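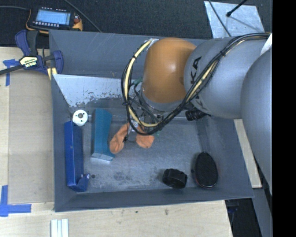 Gray bin on a wooden tabletop, seen from above.

From the Garden Bench: old drawers, new herbs

Dear members,

In March I always have the same problem. The seed packets are on the kitchen shelf, my hands want to work, and the soil outside is still too cold for almost everything. This year I decided to use these weeks for one small project, and several of you in the Cletstead group asked me to write down how I did it.

The project is a herb stand made from an old chest of drawers. I found the chest at the back of the Bonuditz secondhand hall, where it was standing behind two broken lamps. One leg was shorter than the others and the top had rings from cups, but the drawers were solid wood and they moved well. I am not a carpenter, so please do not expect fine work from this description. Everything I did can be done with a drill, a saw, a brush and a little patience.

First I took out all the drawers and washed them with warm water and a mild soap. After that they stood in the garage for two nights until they were dry. Then I sanded the outside by hand. I did not sand the inside very much, as it will be covered anyway.

The next step is drainage. I drilled 5 holes in the bottom of each drawer, one near every corner and one in the middle. In my first try, two summers ago, I forgot this completely with a wooden wine box, and my thyme was standing in water until it died. Sage and rosemary will suffer in the same way. Parsley forgives more.

For the inside I used pond liner from a neighbor, folded into the corners and fixed with short staples along the upper edge. You must cut the liner open where the holes are, otherwise the drilling was for nothing. Over the holes I laid a piece of old window screen, so that the soil stays in and the water goes out.

Now comes the part which gave me the most pleasure. The drawers go back into the chest like a staircase: the lowest one is pulled out the farthest, the next one a little less, and the top one only by half. Each drawer gets light this way, and when you water the upper one, the drops fall into the one below it. I screwed a wooden strip behind each drawer to stop it from sliding. I also put a flat stone under the short leg and fixed the back of the chest to the shed wall with two metal angles. Wet soil is heavy, and a chest with open drawers wants to fall forward, so please do not leave out the angles.

For paint I took a green called Suksawat, an outdoor milk paint with a soft, dull finish. I gave the chest two coats and left the drawer fronts in the natural wood with oil. My wife thinks it should be the other way around. Maybe she is right, and next year I will change it.

In the top drawer I planted thyme and oregano, with one part of sand to two parts of potting soil. The middle drawer has chives and a low sage. In the bottom there is parsley, and a corner for mint in its own clay pot - never plant mint free in a drawer, it will take everything. Basil has to wait inside on the windowsill until the nights are warm. I made this mistake more than once.

Some of you wanted to know about feeding. Herbs do not need much. I give a weak liquid feed every 4 weeks from late spring, and the thyme gets even less than that. When the leaves are big and soft and do not smell strong, it is usually a sign of too much food.

If you do not have an old chest, look at what else is standing in your shed. Oduor Kashindye has planted lettuce in a metal filing drawer, and he tells me that it grows well as long as it is in shade after lunch. He has also made a strawberry ladder, and he will bring it to our Sastumero plant swap in the spring. The swap opens at nine in the morning, and it is good to come early if you are looking for tomatoes.

For the swap, please write the name of the plant on each pot, and the color of the flower if you know it. Last year we had a whole table of green leaves without names, and I still have one of them in my garden. It has grown to my knee and it has not shown me a single flower.

Clean empty pots are also welcome, in all sizes. You can leave them next to the gate.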